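Minutes, Londar Street Clothing Swap planning meeting, February

Started at 7 pm in the upstairs room at Villalba, with tea. I took the notes again, so blame me for the spelling. Last month's minutes were read out and agreed to, apart from the bit where I wrote "boarder" for "border" in the flyer discussion.

Hall booking. Mastell Hall is ours for the whole Saturday slot we asked for, hooray! The hire is $200, with a $33 cleaning fee on top that we'd all forgotten from last year. We agreed to pay it and stop grumbling.

Flyers. We're printing 300 through Visis, same colour scheme as the spring one (the teal). I said I'd pick them up. There was a long chat over whether "gently used" puts people off bringing work clothes, and we ended up keeping it.

What we take. Still yes to coats, kids' things, jeans and trackies. Socks and undies are a no unless they're in the packet. Somebody asked for trackpants to get their own table this time instead of going in with pyjamas, and I was all for it, having spent most of the last swap digging through that pile.

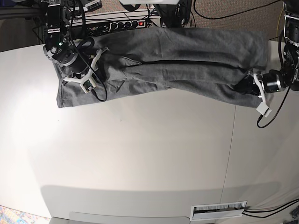
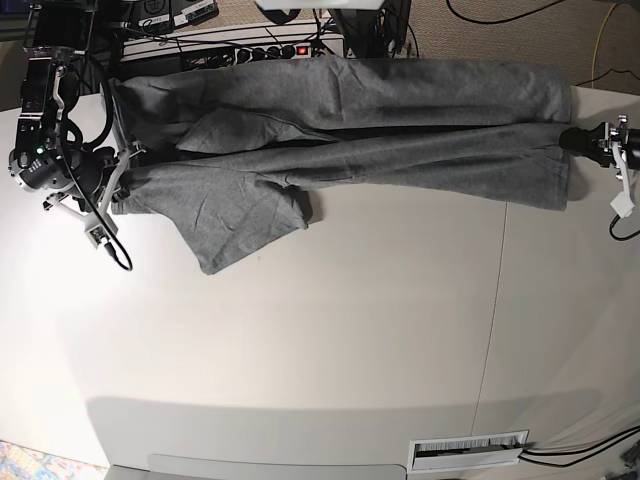
Grey trackpants laid out lengthwise on a white table.

Sizes. We'll do the masking tape labels again, on the left hip, in marker. I'd like proper size dividers on the racks but we don't own any, so I'm going to have a go at cutting some out of cereal boxes. Save your boxes please!

Tokens. One token per item brought in, up to 7 each, and kids' clothes count the same as adults'. We went round and round on winter coats being worth two. No decision, so it's back on the list for next time.

Leftovers. The op shop has said yes to whatever's left, but they want it bagged and at their back door before they close. I can fit plenty in my wagon, though I'll need a second car.

Other business. The urn is leaking again. I'm bringing mine from home.

Finished at 8:20 pm. Next meeting same place, and I'm on biscuits.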